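Packing a Dorm Room: What I Believe and What I Don't
Speaker notes, residence hall talk, Killby Hall common room 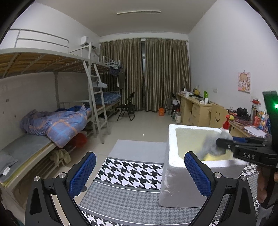

Before I start

Say hello, say my name (Nattawut Ongart), say that I've lived in shared rooms for nine years and have opinions. Ask who is moving out at the end of term and who is only going home for break. The first group should listen harder.

Warn them: most of this talk is me doubting advice you have already heard. If you came for a system, Napaporn Nilsuwan has the second half and she likes systems. We disagree on several points and she'll get to answer.

Slide 1: the box

Start with the big white styrofoam box, because everybody in a dorm ends up with one. Somebody gets food delivered in it, or finds it by the recycling, and it becomes furniture.

The claim: a styrofoam box is the best free moving container there is. It's light, it's stiff, it protects what's inside.

My view: light, yes. The rest I'd like to see some proof of. The walls are thick, so you lose a lot of space compared with what the outside promises. It dents if you look at it. Pick one up by the rim with something heavy in it and the rim comes away in your hand. (Tell the story about the rice cooker on the back stairs. Keep it short this time.)

What I do use one for: cloths, cleaning stuff, bathroom bottles. Things that are awkward in a suitcase and won't break your heart.

What I don't use one for: books, plates, anything with a cord.

Pause. Somebody will say theirs lasted all four years. Fine. Ask how many times they carried it.

Slide 2: pump bottles

Point at the red pump top. Pump bottles are where I lose patience with packing advice.

The claim: twist the pump to lock it and you're safe. I have tried this with a lot of bottles. Some lock. Some feel locked and then the lid of the box leans on them for an hour in a hot car. I no longer trust the twist. I stand the bottle upright, wedge it with something soft, and leave the box open on top so that nothing presses on the pump.

Second claim: put plastic wrap under the pump. Works if you remember to do it before you're late. I have never once been early.

Third claim, from the Grirnent moving leaflet they leave under our doors: "decant all liquids into travel containers." Read it out loud in a serious voice. Nobody in this building is going to decant dish soap on a Sunday night.

Slide 3: soft things as padding

I agree with this one, which surprises people. Cloths and towels go in around the hard stuff. You have to pack them anyway and they don't cost anything.

One doubt. People fold everything first. If a cloth is going in to fill a gap, folding it makes it a worse gap filler. Push it in. Fold it when you get there, or don't.

Napaporn will say folded things are easier to count at the other end. Let her say it. Then ask her how often she has counted dishcloths.

Slide 4: where you pack

In a room with a bunk bed along one wall, you don't have many places to put a box down. The usual advice is to clear the floor. In my experience the floor is the last thing to get cleared, and you're bending over the whole time.

I'd rather put the box up on something, if you've got it, with a mat or a cover under it. A patterned one is fine and hides the marks. A plain one shows every crumb, which you may like if you are the kind of person who wants to know.

The top bunk: people tell you to use it as a shelf while you pack. It has a guard rail. You will lift everything over that rail twice. Try it with one bag before you commit to the idea.

The bottom bunk is better, as long as it's yours. Ask your roommate. I mean ask, and wait for the answer.

Slide 5: bought organizers

Hold up the Broneo flyer. The set on it is 15 pieces. I borrowed one for a week in March and ended up with several small bags inside a bigger bag inside the same box I would have used anyway. It looked very good. Finding a sock took longer.

Don't go on too long here. Last time I did and the questions were all about socks.

If someone asks about the Bucur folding crate: I like it more than I expected. The handles hold. My complaint is that it folds flat so well that people fold it, put it away, and go back to using a trash bag.

Slide 6: lists and labels

The claim: write down everything in every box. I've seen a list like this. It had 163 lines for half a room. The person who wrote it packed until two in the morning, and most of that was writing.

What I'd do: one word on the side of each box. "Bathroom." "Desk." If you can't pick a single word, you mixed two boxes together, so take something out.

Marker doesn't always take on styrofoam. Tape a piece of paper on. Check the tape in the morning.

Handing over

Napaporn takes the second half: suitcases, shared kitchen shelves, what to leave for the next person. She has slides. Mine are all before hers, so don't let anyone click back.

Leave time for questions. If it goes quiet, ask who still has a box from last year that they never opened. Put my own hand up first.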